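Workshop and Home Tips: Looking After a Painted or Laminated Work Table

Most of us have one table that does everything. It gets used for sewing, cutting wallpaper, potting up seedlings, wrapping parcels and, when the family comes, for the children's tea. It takes more punishment than the good table in the dining room and gets a fraction of the care. The tips below come from years of mending and repainting such tables, plus a few sent in by readers.

Everyday cleaning

Warm water with a small squirt of washing-up liquid will deal with nearly everything. Wring the cloth out hard before you start. Water left standing at the edge of a board works its way in where the top meets the edging, and the board swells. Once it has swollen it will not go back down.

Wipe along the length of the table, then dry with an old tea towel. Pale colours show smears more than dark ones, so change the water if it goes grey halfway through. 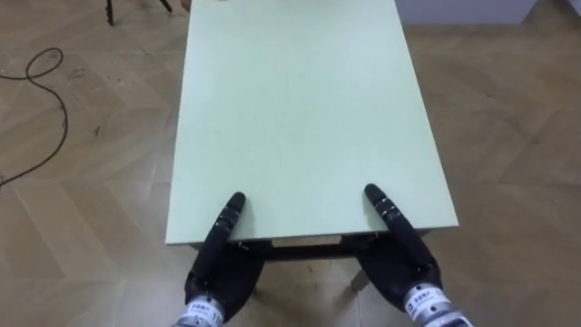
A pale green top with a plain matt finish.

Matt surfaces need a slightly different approach from glossy ones. Don't use cream cleaner or the green side of a scouring sponge. Both will polish a matt finish, and you end up with a shiny patch that catches the light every time you sit down. The same goes for those white foam eraser blocks. They are very good on skirting boards but keep them off anything matt that you care about.

Marks and stains

Ballpoint pen: dab with surgical spirit on a cotton bud, working from the outside of the mark inwards. Test underneath first. Some paints will come off with the ink.

Felt tip: try the spirit again, then leave it alone for a day. Faint traces often fade after two or three ordinary washes.

Tea and coffee rings: a paste of bicarbonate of soda and water, left on for ten minutes and wiped away with a soft cloth. Don't rub it in.

Candle wax: let it go hard, then lift it with the edge of an old plastic card. A bag of frozen peas on top speeds things up.

Glue: PVA will usually peel once it has been softened with a warm, damp cloth. Superglue is another matter. Nail varnish remover shifts it but will also shift most paints and dull some plastics, so you may be better off living with the spot.

Dymphna Corrigan wrote in to recommend rubbing a little plain white toothpaste on crayon marks. I tried it on an old painted shelf and it worked well, though it is mildly abrasive and I would not use it on a matt top.

Stopping a wobble

Check the floor before you blame the table. Turn the table end for end and see whether the same leg still rocks. If the wobble has moved to a different leg, the floor is uneven and a slip of cork under one foot is all you need.

If it stays with the same leg, turn the table over onto a blanket and go round every bolt and screw with the right size of spanner or screwdriver. Nip them up in turn, a little at a time, and don't force the last quarter turn. Screws into chipboard strip very easily.

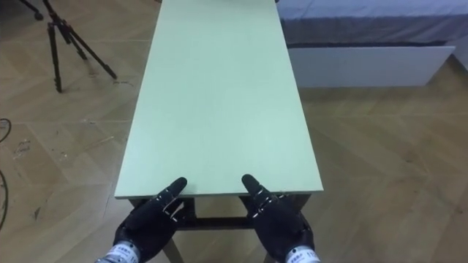
A stripped hole can be saved. Pack it with matchsticks (heads cut off) dipped in wood glue, leave overnight, trim flush and put the screw back in. For a bigger hole, use a piece of dowel and drill a fresh pilot hole. Don't be tempted by a longer screw until you have measured the thickness of the board. I have seen more than one table with a neat row of points sticking up through the top.

Metal legs lose their rubber feet sooner or later. Replacements are sold by the outside width of the leg, so take a measurement with you – or take the old foot if you still have it. Buy a packet of 4 and change the lot together, otherwise the new one will stand a shade taller than the rest.

Folding tables

Hinges and catches want a drop of light oil once or twice a year. Work the leg in and out a few times and wipe off the surplus, or it will find its way onto your clothes. A dry silicone spray is cleaner if the table is used for fabric or paper.

Always check that the catches have clicked home before putting any weight on. Lean gently on each end with the flat of your hand. 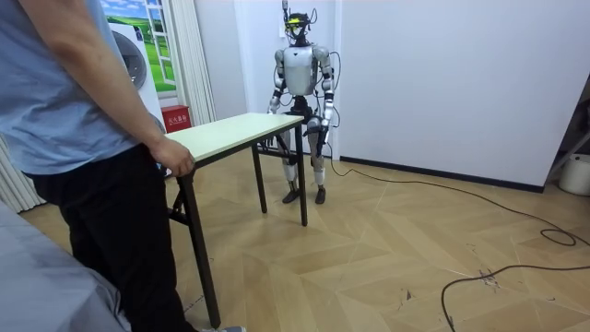

Store a folded table on its long edge with a strip of old carpet beneath it. Stood on its short end it is more likely to topple, and the corners get knocked. A garage is fine in summer, but a damp one will have rust on the hinges by spring. I bring mine indoors in September and keep it behind the wardrobe.

Repainting a tired top

Wash the table down with sugar soap, rinse and let it dry overnight. Rub over lightly with fine paper, finish with 400 grit on a cork block, and get rid of the dust with a barely damp cloth.

Laminate and melamine need a primer made for the job. Ordinary wood primer will scratch off with a fingernail. Give the primer the full drying time on the tin, then put on 2 thin coats of paint with a small foam roller.

It will feel dry the same evening, but leave it up to a fortnight before standing anything heavy on it. Until then, lift things off and don't slide them.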